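About Tukolura

Hello, and welcome! I'm Philomena Abugri, and I run Tukolura, a small teaching lab where grown-ups come to learn bench skills. 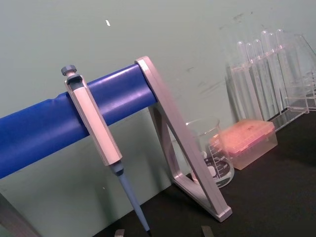
Bríd Foley told me once that she'd owned a pipette for years before anyone showed her how to hang it up, and that she used to lay it flat on the bench with liquid still in the tip. I hear a version of this from almost every new group (and I did it myself as a student, so no judgment from me).

So yes, our first class is about picking the pipette up and putting it back. We spend a whole 30 minutes on it! You take it off the stand, find the plunger with your thumb, feel for the first stop, feel for the second stop, and hang it up again by the hook. Then you do it over until your hand stops thinking about it. People laugh when they see it on the schedule. By the end of the evening they've usually quit laughing and started asking why their thumb hurts, and then we talk about grip, which is my favorite subject and the one my family has asked me not to bring up at dinner.

I started Tukolura after a long stretch in a water testing lab, where I kept getting pulled away from my own work to train the new hires. I liked the training more than the work. Weronika Górecki had the bench across from mine and felt the same way, and one slow December we sat down and wrote out what we wished somebody had taught us. That list is still more or less our beginner course. Weronika teaches the weighing and dilution classes now, and she is much more patient than I am about decimal points.

We keep classes to 7 people so everyone has their own spot at the bench and their own pipette for the night. Beginners work with plain water and food coloring. You'll set a volume, dispense it into a weighing dish, and check it on the balance, and if you set 200 microliters and the balance disagrees, we work out together where the rest went. Usually it's the angle. Sometimes it's a tip that wasn't pushed on all the way. Once in a while the pipette needs servicing, and then you get to feel very smug.

Who comes? Career changers, mostly, plus community college students who want more time at the bench than their course gives them. We've had home brewers, a couple of soap makers and one retired dentist who had the steadiest hands I have ever seen!

Evening classes meet on Thursday at 6:30. Closed shoes, please, and tie back long hair. Gloves and safety glasses are here in all sizes, and so is coffee, though it stays out in the hallway with the coats. If you're not sure which class is right for you, send a note through the contact page and either Weronika or I will write back.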